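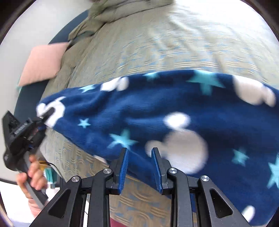 Bedroom 2, navy fleece blanket being pulled out flat over the quilted spread.

Search this site Enter keywords Go

Garside Household Support: progress report to the Flesteck fund, April

Sending this ahead of the call so you have something in hand. Rough in places, sorry, the full tables follow when the Koralov sheets are in.

Where we are. Bedrooms nearly done. Kitchen guide drafted. Laundry guide still at outline. Hall and entry not started, will not start until May, see under Delays.

Bedroom guide. This is the big one and took most of the month. Original plan was one page on making a bed. Now 11 pages, mostly because bedding in real homes is never one sheet and one cover. At the Gimari house we worked with what was there: quilted spread at the bottom, heavier green comforter up by the head of the bed, pillow, and then the throws and fleecy stuff that end up on top of everything. The fleece needed its own section. It bunches. You find a corner, lose it again, end up with the long side where the short side should be.

What we settled on for the fleece blanket:

Find one corner, hold on to it. Don't go looking for all four.
Work along the edge from that corner until it runs out, pull taut, lay down.
Comforter gets pushed up to the headboard first, dealt with last.
Print side up if there is one. The navy one has mouse ears and stars on it, easy to tell. Plain ones, go by the hem.

Then the fold. Halves, halves again, foot of the bed. We had a version with thirds, dropped it, too many people came out with a lopsided block and started over. Halves is uglier on a wide bed but it gets finished.

Clothes on the bed. Wasn't in the proposal. Every home we went into had clothes mixed in with the bedding, so leaving it out would of made the guide useless. Fleece clothing is the worst for it, same colors and same feel as the blankets, goes into the blanket pile and gets folded up with them. Added a sorting step at the front: anything with a lining, a pom-pom, a sleeve or a zipper comes off the bed before any folding starts. Testers liked this step more than anything else in the draft.
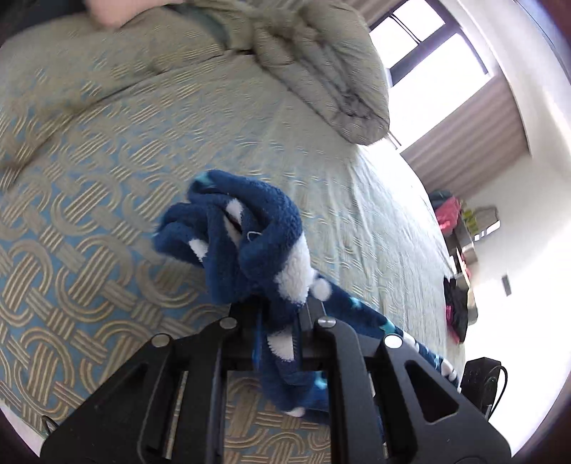
Same room, sorting step. Blue and white fleece garment with the pom-pom, lifted clear of the spread.

Still to fix in the clothes section: what to do when the thing is twisted up with the lining showing. Current wording says "shake out and turn right side" and two testers read that as the right-hand side. Freya Crabtree is rewriting. Also need a line about loose threads, leave them alone, don't pull.

Kitchen guide. Draft is with the readers. Covers drawers, the counter, under the sink. Under the sink is too long. Cutting it by half. Pantry shelves moved to an appendix, we can't find an order that suits both deep and shallow shelves and I don't want to hold the rest up for it.

Laundry. Outline only. Will borrow the folding text from the bedroom guide wholesale, no point writing it twice. Towels need new material.

Print and distribution. First print run of the bedroom guide is 80 copies, spiral bound, big type. Proof came back with the page on pillowcases upside down, been sent back. No extra charge. Second proof expected before the end of the month.

Money. Spent to date 3317 dollars against the materials and printing line. On budget. The reader stipends haven't gone out yet, they come off the people line and will show next time. One thing to ask: can the leftover from travel move over to printing? Nearly all the visits were close by and we won't use it. A yes by email is fine, I don't think it needs the form but tell me if it does.

Delays. Hall and entry guide slips to May. Cause is the bedroom guide growing. I'd make the same call again, bedding is what families asked for first, but it does mean shoes and coats come later than the date in the proposal. End date for the whole project doesn't change.

Feedback so far, short version. Type size good. Too many words on page 4. People want the steps on a single card they can stick inside a closet door, so we are making a card. Couple of people wanted fitted sheets covered properly, they are covered, page 7, but clearly not where anyone looks. Moving to the front.

Next month:
Bedroom guide to print
Closet door card, first version
Kitchen guide corrections in
Laundry draft to Freya for a first read
Start visits for hall and entry

Need from you: the answer on travel money, and whether your logo goes on the card as well as the cover. We have the one-color version on file.

Filed under: Grant Reports, Home Skills, Bedroom and Linens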